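# What "zero-log" meant at Mutamell: reading a VPN provider's promises against its own paperwork

Course project report, submitted 25 Dec 2022

## 1. Why we picked this

Mutamell sells a VPN to small offices and private users. Its front page says "zero logs, zero questions." Our project group wanted to know what a customer could learn about that claim without any inside access. We read every public version of the privacy policy we could find, the help pages, the terms of sale and the two transparency notices. We also bought a one-month plan and recorded our own traffic.

We began with low expectations and they were mostly met.

## 2. The policy text

The privacy policy runs to 1915 words. The word "log" is used often and defined once, in a footnote, as "a record of browsing content." Under that definition a provider could store your home IP address, the time you connected and how much data you moved, and still claim to keep no logs. Whether Mutamell does this is a separate matter. The footnote allows it, and we think someone wrote it with care.

The help pages are less careful. An article on the device limit says an account is blocked "if it has been used from too many locations in the past month." We could not come up with a way to enforce that rule without storing locations for a month. We wrote to support and asked. The reply pasted in the front page slogan and closed the ticket. 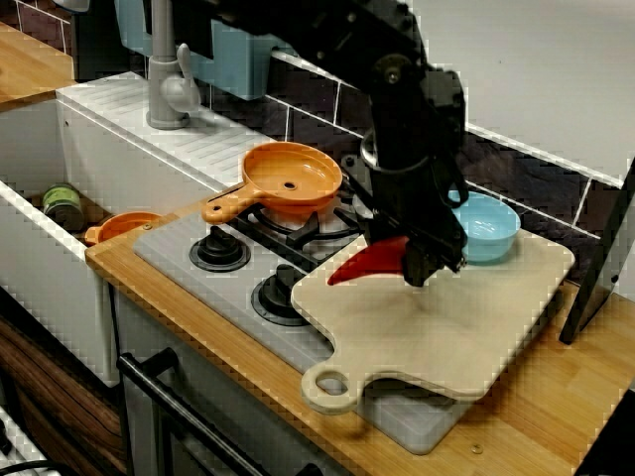 The terms of sale add a third version. Payment is handled by Vachon, a billing company, and Vachon's own terms let it keep the IP address used at checkout for as long as "commercially reasonable." A customer who reads only Mutamell's policy will not see this. There is one link to Vachon, in gray text under the pay button.

## 3. The audit

Mutamell points to an audit by a security firm called Prastport. The summary is four pages long and we read it several times. Prastport checked 80 servers, picked by Mutamell, on dates agreed in advance. It found no browsing records on them. The account database and the support system were out of scope, and so was the login server, where we would have looked first.

We don't accuse Prastport of anything. The summary states its limits plainly on page three. The front page of Mutamell's site shortens all this to "independently verified," which is generous.

## 4. Our own test

We connected 200 times from two laptops and one phone, using three networks, and captured the traffic on our side.

- The app contacted a login server before every tunnel was opened, outside the tunnel.
- Each of those requests went over HTTPS. We installed our own certificate on one laptop and could read them there.
- The requests we read carried a device ID that stayed the same after we reinstalled the app.
- On the phone, DNS lookups leaked for a short time when we switched networks.

A fixed device ID doesn't prove logging. It does make logging useful to anybody who wants it, including a court. We reported the DNS leak in January and got a ticket number, 764, and no answer after that.

## 5. Comparison with Selport

As a check on our own bias we put Selport, a cheaper rival, through the same reading. Selport admits to keeping connection times for a week. It makes no zero-log claim and has no audit. We found its policy dull and easy to follow. One of us would now pick it over Mutamell; the others wouldn't pay for either.

## 6. Weak points in our work

We saw only the client side. We can't say what is on Mutamell's disks, and we have tried to keep that out of our wording. The certificate trick worked on one laptop only, so the device ID finding rests on a single machine. Some old policy versions were missing from the archive, including the one in force when the audit took place.

Our raw captures are in the course folder, with our home addresses removed.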